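Dry Salt, Measured
What a salt room does to the air, and how one operator keeps track of it
By Kulap Rojanasak

Halotherapy is the practice of sitting in a room and breathing air that carries fine dry salt. It grew out of the habit of sending people with chest complaints down into salt mines. The modern version takes place above ground, usually in a room with salt on the walls and a machine called a halogenerator behind one of them.

The wall salt does very little. Blocks and panels give off almost no particles unless they are scraped, and their main effect is on the look of the room and, to a small degree, on its humidity. The working part is the generator. It takes in pharmaceutical-grade sodium chloride, grinds it and blows it through a port into the room. A session at Stoment, the centre visited for this article, lasts 30 minutes.

Particle size matters more than quantity. Coarse grains settle in the nose and throat and are swallowed or sneezed out. Grains smaller than 3 micrometres can travel further down the airways. Stoment uses a Plamitz generator with a hammer mill, and the mill is cleaned each morning before the first booking. If the mill is left dirty, the salt cakes and the output becomes coarser, although the amount used per hour stays the same. An operator who only weighs the salt hopper will not notice. 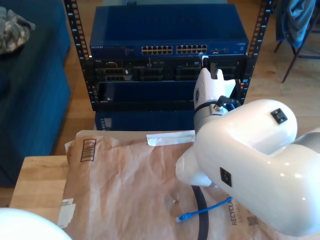 Orathai Wongsuwan manages the room and keeps its log. Her entries cover salt used, temperature, relative humidity before and after each session, and the reading from an optical particle counter fixed at the height of a seated person's head. The log held 394 sessions when I read it in April. Humidity explained most of the poor readings. Salt takes up water from the air, and as the humidity rises the grains swell, stick together and fall. On damp afternoons the count dropped soon after the start and did not recover, with the generator running as normal throughout.

The remedy was a longer gap between sessions, with the extractor on and the door shut. Wongsuwan also stopped people bringing in wet coats and drinks. Neither change cost much. A dehumidifier was considered and put off because of the noise.

Evidence for the treatment itself is thin. Trials have tended to be small and hard to blind, as anyone in a salt room can taste the salt. Some people with a blocked nose or a cough that brings up mucus say they feel clearer afterwards. Asthma needs caution, as salt aerosol can tighten the airways in some people. Stoment asks anyone with asthma to speak to a doctor first and to keep their inhaler with them, and it does not claim to treat any disease. Its leaflet describes the sessions as relaxation.

Montri Chantharasri has used the room for two winters. "I sleep better on the days I go," he told me. "I also sit still for half an hour on those days, so I can't say which it is."
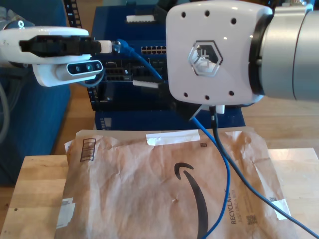
Salt is hard on equipment, and the damage tends to begin where parts meet. Screws, hinges and loudspeaker grilles are obvious places. Fidel Barrientos, who services generators for Brovar, looks at the data connections first. A small network plug with a clear strain-relief boot, on a blue cable like the one shown, is an ordinary office part, and the boot is there to protect the cable from bending. It does not seal out dust. Barrientos keeps such plugs on the far side of the wall and brings only the sensor lead into the room, through a gland packed with silicone. Where a socket has to be inside, he puts it in a gasketed box, low down and away from the outlet port.

His other advice concerns filters. The extract filter should be changed by pressure drop, with a gauge across it, as salt loading varies too much with the weather for a fixed date to be useful. The intake filter on the generator can follow the calendar.

Anyone choosing a salt room can ask a few plain questions. Is there a generator, or only salt on the walls? What grade of salt goes into it? Is the particle count measured in the room, and can the figures be seen? How long is the room aired between groups? At Stoment the log sits on the front desk, and visitors may turn the pages while they wait.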